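A morning at the Ovonstead tea fair
March 23, 2019

I had been meaning to go to the spring open day at Ovonstead for years, and this time I finally got on the early bus and went. It's an old seed warehouse with two long floors, and for one weekend every March the whole place fills up with people who sell, pack, drink and argue about tea. Entry was three dollars and they stamp your hand with a little green leaf. Mine still hasn't washed off!

The upstairs floor is all stalls. I started at the far end on the theory that everyone else would start by the door, which was a good theory that everyone else also had. So I stood in line for the Xie stand with a paper cup and plenty of time to look around. They were pouring a roasted oolong that smelled like toast and warm chestnuts, and the woman pouring it kept going back to the same leaves, over and over. By the fifth cup it had gone soft and sweet and I liked it better than the first. I bought a small bag and then went back and bought another one.

Flivier had the stall next door and they do herbal blends, mostly mint and lemon things. I'm not much of a herbal person but the one with dried pear in it was lovely. Ask for it cold if you go. They keep a pitcher under the counter.

What I really came for was downstairs, though. Rozália Šťastný has been collecting tea tins since she was a student, and she brings part of the collection every year and sets it out in the back room. There were 107 of them this time (she has 739 at home, in what used to be a dining room). Some are tall and square with hinged lids, some are dented old shop canisters you could hide a cat in. My favorites are the small flat ones, the kind that fit in a coat pocket and make you want to open them right away.

She lets you pick things up, which I loved. Most of the collections I've been to are behind glass, and a tin is such a hands-on thing. You want to feel how snug the lid is and hear the little pop when it comes off. A few of hers still smell of whatever they held last. One smelled so strongly of smoke that two of us said "campfire" at the same moment.

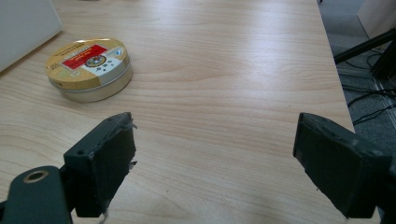 We got talking about lids. Rozália says she can forgive a tin nearly anything if the lid is good, and she means both how it fits and how it looks. She likes a lot of print packed into a small circle, the way the designer had to squeeze in the name and the seal and all the tiny lines somewhere near the rim. She also likes strong color, red and gold most of all. The sides she doesn't care about so much, and she has plenty with plain metal sides and all the fun on top.

I asked how she cleans them and got a full lesson. A soft dry cloth for anything printed, never soap, and never a scrubbing pad even on the inside. Rust spots she leaves alone unless they're spreading. Paper labels get dusted with a makeup brush. I went home and threw away the sponge I'd been using on mine, feeling pretty guilty about it.

At eleven there was a packing demo by Ilango Bangera from Endix, who runs a small workshop filling tins by hand. He weighed out a portion of black tea, tapped it down, folded the inner paper over in three quick moves and pressed the lid on, all while chatting with the front row. Then he let us try. My folding was terrible! The paper sprang back up every time and I ended up with leaves in my sleeve. A boy who can't have been older than eight did it perfectly on his first go and got a round of applause.

I had lunch in the yard, a cheese roll and a slice of caraway cake, and then did one more lap upstairs. I spent 18 dollars more than I'd planned to, mostly on the oolong and a small round tin from the swap table that I've already filled with buttons.

If you're thinking of going next year, take the early bus, bring your own cup (the paper ones get soggy) and leave room in your bag. The swap table is by the stairs and the good stuff goes before noon.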